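July 19, 2005

Up at twenty to six and out before the kettle had properly cooled, because the river was lower than I've seen it since we moved to Prelomby and I wanted to get a look at the old ford. And there it was! You can see the stones going right across, big flat ones laid edge to edge with weed combed out between them, and on the far side the cut in the bank where the carts must have come up. I stood there grinning like a fool until a dog came and barked at me.

The map in the library (the one from 1834, with the tea stain over the glebe) shows the track coming down past Pitel farm and straight into the water, no bridge at all. I'd always half thought the surveyor had made it up. Well, he hadn't, and I take back everything I said about him in the spring.

I walked across. Shoes round my neck, trousers rolled, stick in one hand. It never came above my knees, though there's a nasty gap near the middle where two of the slabs have gone and the current pulls at you. Minnows everywhere. A kingfisher went through so fast that I'd have missed it if I'd been looking at my feet, as I should have been.

On the other bank I found the cut much longer than it looks from our side, a proper sunken lane, hazel meeting overhead, and dark as a cupboard. It runs uphill for roughly a quarter of a mile and then just stops at a barley field. Somebody ploughed it out, I suppose, and I'd love to know when. There was a gatepost still standing at the top with an iron hook in it, and a wren's nest tucked behind the hook. Empty now.
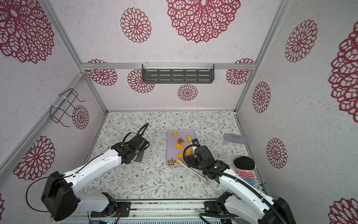
Hendrik De Graaf

Back home by nine, starving. Ate 2 eggs and most of a loaf, and spread the papers all over the table. If the lane carried on in the same line it would come out by the chapel, and there's a kink in the chapel wall that has never made any sense to me. What if the wall was built round the end of the lane? I got so excited about this that I went straight out again with the long tape and measured the kink. It's twenty feet wide, near enough the same as the cut where it leaves the river. I know that proves nothing. I'm still delighted.

Met Mrs Güler by the chapel gate, and she said her husband's aunt used to call that corner "the wet end", which she'd always taken to be about the drains. I wrote it down on my hand, having left the notebook on the table. She also gave me a bag of gooseberries, so that's tomorrow's pudding settled.

Afternoon too hot for anything. Lay under the pear tree and read ten pages about toll roads, of which I remember one. Must write to the county archive and ask about the tithe map, and whether they've anything for the far bank, as it's a different parish over there and the papers may have gone somewhere else altogether. Their reading room shuts for most of September, so it had better be this week.

Clouds building over Pitel now, and the swifts are very low. If it rains hard tonight the stones will be under again by morning. Boots are on the back step, need bringing in. Stamps.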